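4. Adding crime and thriller titles to your Poltholm reader

This section covers copying books and audiobooks to the reader, putting a series in order, and sharing a shelf with a reading group. Charge the reader and complete the first-time set-up in section 2 before you start. If you only want to read the books already on the reader, go straight to section 5.

4.1 What you need

The reader and the cable supplied with it
A computer with Plustwood installed, version 6 or later
Your Hanley store account name and password, if you buy books from the store
At least 600 MB of free space on the computer

Plustwood uses the free space for temporary copies while it converts files, and clears them when you close the program. If your computer has less than this, convert books one at a time.

4.2 Connecting the reader

1. Start Plustwood and wait for the Library page to appear.
2. Wake the reader by sliding the switch on its lower edge.
3. Plug the small end of the cable into the reader, then the large end into the computer.
4. On the reader, tap Connect for Books. Do not tap Charge Only.
5. In Plustwood, the name of your reader appears in the left-hand column, under Devices.

Note: The first connection can take several minutes. The reader shows a plain grey page during this time and does not respond to taps.

If the reader does not appear under Devices, unplug both ends of the cable, wait ten seconds and start again from step 2. Hubs and keyboard sockets often do not supply enough power. Use a socket on the computer itself.

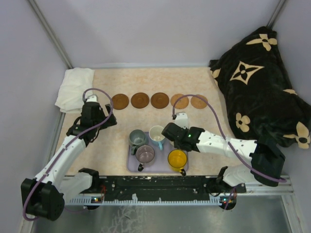 Caution: Do not unplug the cable while the arrows at the top of the reader are moving. A book that is only part copied may open but stop in the middle of a chapter. To disconnect safely, click the arrow beside the reader's name in Plustwood and wait for the message Safe to Unplug.

4.3 Copying books

1. On the Library page, click the books you want. Hold down Ctrl to pick more than one.
2. Click Send to Reader.
3. If Plustwood asks whether to convert the file, click Yes. The original file stays on your computer.
4. When the tick appears beside each title, the copy is complete.

New books go to the shelf called Unsorted. The reader shows the newest first. You can change this under Settings, Shelves, Order.

A shelf holds up to 200 titles. If you send more than this, the extra titles go to a second shelf with the same name and a number after it (Unsorted 2). You can rename the second shelf but you cannot join the two together.

Books bought from the Hanley store carry a licence. You can read a licensed book on up to four devices. To take a device off the list, open your account page in Plustwood, click Devices, and click Remove. The book is deleted from that device the next time it goes online. Bookmarks and notes are kept in your account.

4.4 Putting a series in order

Many detective series have been sold under different titles, or reissued with new covers and out of sequence. Plustwood sorts a series by the number in the book's details, and leaves books with no number at the end.

1. On the Library page, right-click a book and choose Details.
2. In the Series box, type the name of the series. Spell it the same way for every book.
3. In the Number box, type the book's place in the series.
4. Click Save and move on to the next book.
5. When you have done them all, click Group by Series at the top of the page.

For a short story that falls between two novels, use a decimal number. A story set between the second and third novels would be 2.5. The reader does not show the decimal on the cover page – it is used for sorting only.

Some publishers number by date of publication and others by the order of events in the story. Plustwood does not choose between them. If you want to keep both orders, put the second in the Alternative Number box and switch between the two from the View menu.

Omnibus editions count as one book. If you would like the novels inside to be listed separately, click Split in the Details window. Splitting works only on files without a licence.

4.5 Hiding spoilers

The reader can keep certain things out of sight until you have finished a book. These settings are off when the reader is new.

1. On the reader, open Settings and tap Reading.
2. Tap Spoiler Cover.
3. Turn on any of the following:

Hide chapter titles. Chapters are shown by number only.
Hide blurbs. The description on the book's cover page is folded away. Tap the small triangle to see it.
Hide next in series. The reader does not show later titles until you reach the last page of the present one.
Hide pages left. The progress bar is taken off the bottom of the page. Time of day is still shown.

Note: Search results are not affected by Spoiler Cover. If you search a novel for a character's name, the reader lists every page on which the name occurs, including those you have not read. To limit a search, tap Up to Here before you type.

Reviews from the Hanley store are shown only when the reader is online. To keep them off altogether, go to Settings, Store, and turn off Show Reviews.
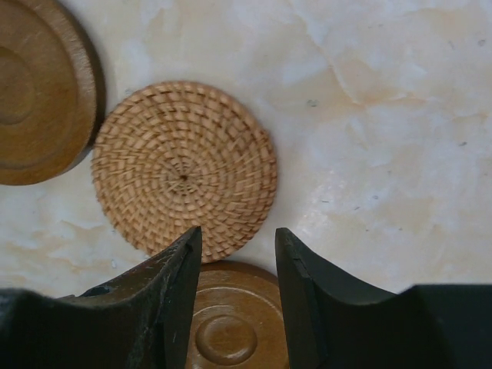
Fig. 4.1. Round woven coaster with wooden discs.

4.6 Audiobooks

Audiobooks are copied in the same way as books, but they are much larger, and a long novel read in full may take up as much room as a whole shelf of text. Check the figure beside Space Left before you send one.

1. Select the audiobook in Plustwood and click Send to Reader.
2. When asked for a quality, choose Speech. Choose High only for recordings with music or a full cast.
3. On the reader, plug in headphones or pair a speaker (section 7).
4. Tap the cover to start. Tap again to pause.

If you own both the book and the recording, you can link them. Open the text, tap the three dots, and tap Link Audio. The reader then moves your place in the text to match where you stopped listening. Linking is accurate to around one page. It does not work with abridged recordings.

The sleep timer stops at the end of a chapter unless you set a number of minutes. Thrillers with very short chapters may stop sooner than you would like, so use the minutes setting for these.

4.7 Sharing a shelf with a reading group

A shared shelf lets the members of a group see the same list of titles and the same reading dates. It does not share the books themselves. Each member needs their own copy.

1. In Plustwood, click New Shelf, then Shared.
2. Give the shelf a name and, if you wish, a closing month. A shelf set to close in June is removed from members' readers at the end of that month.
3. Drag titles on to the shelf.
4. Click Invite. Plustwood shows a join code made up of letters and numbers.
5. Give the code to the other members. They enter it under Shelves, Join.

The person who made the shelf can set a stopping point for each meeting. Right-click the title, choose Stopping Point and pick a chapter. Members' notes on anything beyond that chapter stay private until the stopping point is moved.

Caution: Deleting a shared shelf deletes it for every member, along with the notes attached to it. To leave a shelf made by someone else, use Leave and not Delete.

4.8 Typeface and page layout

New books open in the typeface Witkowska at size 5. Some novels include letters, newspaper cuttings or police reports set in a different style, and these may look cramped at the larger sizes.

1. With a book open, tap the middle of the page.
2. Tap Aa.
3. Choose a typeface and size. The page behind changes as you tap.
4. Tap Keep for This Book or Keep for All.

If a map or family tree is too small to read, press and hold it, then tap Full Page. Turn the reader on its side for wide plans. Maps in books converted from older files may not enlarge.

4.9 If something goes wrong

The book does not appear on the reader. Look in Unsorted 2. If it is not there, disconnect safely, restart the reader and connect again.

The reader shows message 62. The licence has not been checked. Go online and open the book once.

Plustwood shows error 3799. The file is damaged or was not fully downloaded. Delete it from the Library page and download it again from your Hanley account.

The series is out of order. Check for an extra space after the series name in one of the books.

The last chapter is missing. Some books end with the opening pages of another novel, and the progress bar counts these as part of the book. Open Contents to find the true last chapter. If it is not listed, delete the book from the reader and send it again.

Notes do not match between devices. Both devices must be online, with the date and time set correctly. See section 2.6.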